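Workshop notebook, Wednesday

Bow ties again. Kallance want the second lot by the end of February and I still haven't settled on the interlining, so this is me thinking on paper before I cut into the good stuff.

Where we are. The first lot was made up with the woven interlining from Stiter, and I liked it on the bench, but once it's folded twice at the waist of the bow you get a real lump under the knot. Eusebio reckons it's the seam allowance and I reckon it's the interlining, so I made one of each this morning and pressed them the same way — medium iron, damp cloth, left flat under a board till after lunch. His (trimmed allowance, heavy interlining) is better than I'd hoped! Mine is flatter still but the loops go a bit sad at the corners. Annoying, as I'd wanted to be completely right.

The black fabric is a pain to judge for any of this because you lose the creases in it. I keep tilting things towards the window. Next time I'll do the trials in something pale and only go to black when the pattern's fixed. 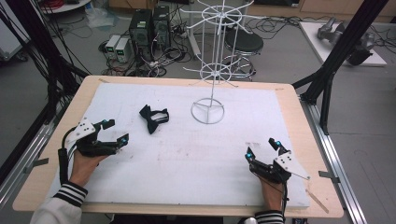
Pattern changes

Took 2 mm off each side at the waist and redrew the curve up to the wing, which was coming out slightly pointed. The old card template is marked DEAD in red, please don't use it, it's only still in the drawer because I want the notch positions. The neckband is staying as it was. I did try a narrower one and it twisted as soon as I turned it through, and I haven't the patience to do that 500 times.

Turning took me 11 minutes for the first one and 7 for the last, mostly down to clipping the corners closer and using the blunt knitting needle instead of the tube turner. Saturnino swears by the tube turner. He's welcome to it.

Thread: the Echevarría polyester is fine on the long seams, but I want something finer for closing the gap by hand. I had half a reel left over from the Plostgate waistcoats and it sank into the cloth beautifully, so I'll order more of that if I can find the number. The label's come off the reel, naturally. I've taped a length of it to the inside back cover of this book.

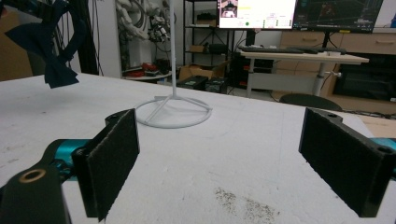

I also need to decide about the hooks. Metal slides are nicer to adjust, but the ones we've got are a touch wide for the band, so they sit at an angle and rub the edge. Plastic ones fit and look cheap. Eusebio thinks people never see them, which is fair enough, but whoever's doing theirs up in front of a mirror certainly does. I've asked for samples of a narrower metal one and I'm leaving the bands unfinished till they come.

Still to do: press the bands, recut the interlining for the corner trial (light at the middle, heavy in the wings, pieced with a zigzag — might be a faff, might be the answer), and ring Kallance about whether they want them boxed or on cards. The iron needs descaling too, it spat on the last one.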